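Widik Counter Display Set

Clear acrylic risers, woven baskets and plain trays for a snack counter, break room or grab-and-go table. Sold as a set or by the piece. Mix them how you like.

Two-tier bottle rack. Clear, so the labels do the work. Back row sits higher, 6 bottles total, 3 up and 3 down. Fits most small contour bottles, check your diameter first.

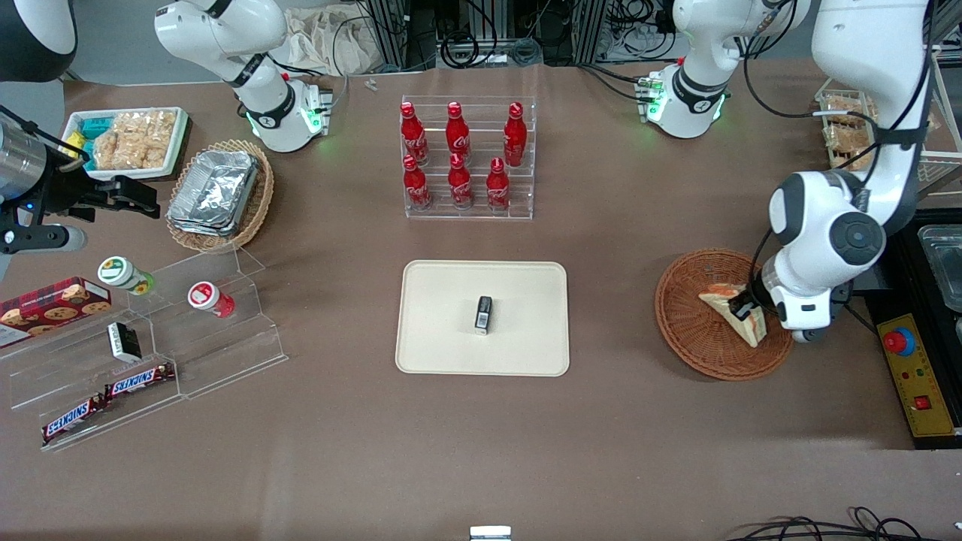 Baskets come round or oval. Round one is good for sandwiches, oval takes foil trays or anything stackable. Line them if your putting unwrapped food in. Wipe with a damp cloth, no dishwasher.

Rectangular trays in white or beige. White for bagged crackers and small packs, beige for whatever's left over. Both stack flat for storage.

Stepped shelf, clear acrylic. Can go straight or on a diagonal. Peel the film off both sides before use, it sticks harder if you leave it on in teh sun.

Ships in 2 boxes from our Cundow warehouse. Oval basket back in stock, limit 3 per order. Price list updated October 11, 2021.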